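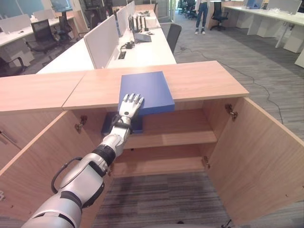
Why does the Rorkasach hand drop its connection when I switch controllers mid-session?
The old controller keeps the bus session open until it times out. Release it from the menu first, wait for the status light to go steady, then plug in the second one.

OK so that fixed my first problem, thank you!! Second one, same ticket if that's all right. I'm comparing the Rorkasach against our Wojcik hand, and the Wojcik thumb lags. I set the timeout to 635 ms (it shipped at 4000, yikes) and the fingers got snappy, but the thumb still starts late on every close. 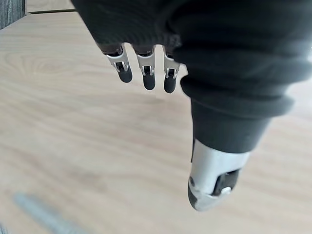
I also tried dropping the grip force to 80 percent, then swapping the thumb cable for the spare from the Balham kit. Same lag both times. Firmware is 19 on both hands, and I haven't touched the calibration since April.

Update, 20 September 2026: A-yeong Pyo had me turn off thumb smoothing in the Grorport controller and wow, big difference. Leaving this open till I've rerun the box pickups with both hands.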